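Workshop tips from the Drirum open day
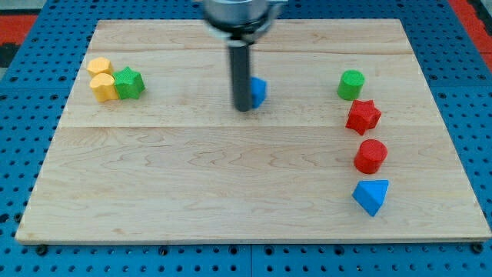
Photo: Selorm Issahaku

Drirum ran its block-sorting cell for visitors in February. Most of the setting-up advice applies to any bench.

Fix the work board before anything else. Bolt heads in the holes of a perforated table will locate it; tape creeps.

Leave clear wood between pieces where you can. Cylinders and stars pushed tight together are harder to pick singly – start with the ones standing apart.

Glued boards move with the seasons. Check the seams with a 700 mm straightedge and plane any step before use.

Set the approach height with the tool directly over the board, then run the first 2 cycles at low speed. Drirum allows 19 mm over the tallest block.

Wipe the table holes out weekly. Grit lifts the board at one corner.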